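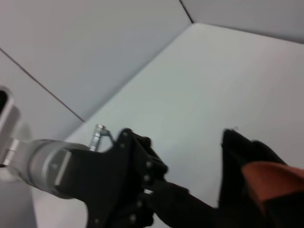
4.2 Cleaning the work surface and wall panels

Clean the Vaher enclosure every 30 operating hours, or every Monday if it is in daily use.

1. Clear all loose parts from the surface.
2. Wipe the wall panels from top to bottom with a damp, lint-free cloth.
3. Wipe the work surface from the back corner toward the front.
4. Run a dry cloth along the seams where the panels meet.

Note: Use mild soap only - solvents dull the finish.

CAUTION: Do not spray liquid into the seams. Let all panels dry before restoring power.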